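4. Classroom procedure

4.1 The task

The Stimora unit was taught as an elective at Midska College over a single term. Students worked in 2 groups, which named themselves Dullero and Navaratnam, and shared one humanoid robot with two arms and jointed hands. Each group was asked to plan, rehearse and record a sorting task in which the robot moved between yellow shelving and a plastic storage bin. The choice of task was left fairly open. We set the start and end conditions and the students wrote the steps in between.

Students were told early that the trajectory of the arms would be marked as well as the result. Several had assumed that only the final position of the objects mattered, and their first plans left out what the idle arm was meant to do while the other one worked. The revised plans gave both arms a position at every step. Figure 3 shows the two arms close together at the shelving, with the fingertips of the right hand nearly touching the left wrist.

Figure 3. Left arm at the edge of the yellow surface, right hand extended towards the left wrist. Black cushioned objects rest on top.

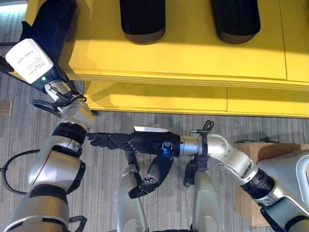
The written plans were limited to a page and had to be readable by a student from the other group. This rule caused more complaints than anything else in the unit. Plans that said "move left hand clear" came back with a question about where clear was, and the authors had to supply a height and a side. By the third week most plans referred to the shelf edge and the bin rim as landmarks, and distances had largely dropped out of them.

4.2 Recording and logging

A total of 265 attempts were logged over the term. An attempt began when the operator called the first step and ended when the last step was called or when a student asked for a stop. Stops were not penalised. Students entered the outcome on a shared sheet, together with a short comment in their own words, and a second student initialled it. Sheets with no comment were returned to the group at the start of the next session.

Placing an object into the bin was the step that drew the longest comments. The groups differed on whether the second hand should stay near the bin or be kept away from it. Figure 4 shows an attempt with the right hand holding a black curved object over the right side of the bin, while the left hand is clear of it on the other side.
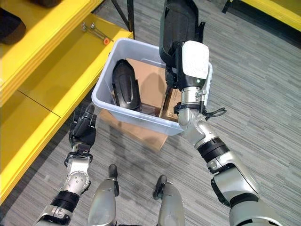

Sajib Munasinghe argued in the log that the spare hand should stay low and close to the rim on every placement, even where the plan made no use of it, and that a group which moved it away was making the next step harder for itself. The point was debated in class and put to a vote, which was tied. Both versions were kept, and the log sheet was given an extra column for the position of the spare hand. We have retained that column in the version of the sheet in Appendix B.

4.3 Two-handed handling

The final exercise covered handling the bin with both hands. It was introduced in November, after the written plans had settled, and was the only part of the unit done without a page limit. Students had to state where each hand met the bin and what the thumbs did. In Figure 5 the bin contains several items, among them a black shoe-shaped object and a cardboard box marked "SF", and the right hand has its fingers over the rim.

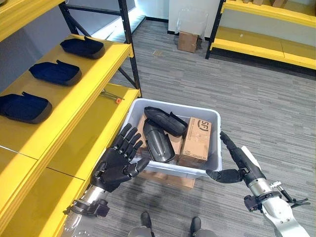

One student wrote in the end-of-unit survey that the two-handed plans should have come first, as they forced everyone to think about both arms from the start, and the one-handed plans would then have been easy. Other responses asked for the reverse, with more time on single placements. We left the order unchanged for the second offering but moved the lesson on describing hand positions forward by a week. Reflections were capped at 800 words and were marked separately from the logs. The marking guide for both is given in Appendix C.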